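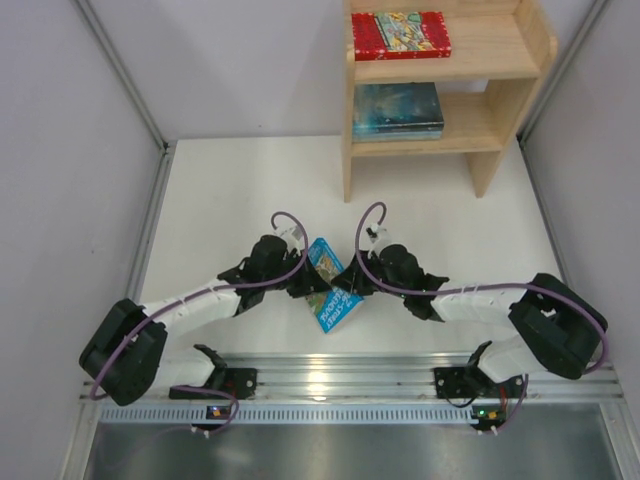 Two arms, one blue book, and a bookshelf waiting behind them.

I have been fond of the Grundex bench ever since Poonam Pal let me sit beside it for most of May, and I say that so you'll know I'm not here to scold. But we had a bad afternoon with it, and I keep turning it over.

The job was shelving picture books. On run 341 the left gripper let go early, and the right one, still told it was sharing the load, kept pulling. A cover tore. Then the arm carried on toward the shelf with half a book and logged the run as a success.

The torn cover I can forgive — children do worse before breakfast. The log entry bothers me. Poonam went back through 24 earlier runs and found the same early release in several of them, all marked good, and we had been quoting those results to people quite cheerfully.

My own view, for what it's worth, is that a pair of arms should stop the moment one loses its grip, even if that costs you a slow day and a lot of walking over to press the button. Poonam thinks I'm too cautious. She has put the stop in anyway, and we're starting the count over from run one.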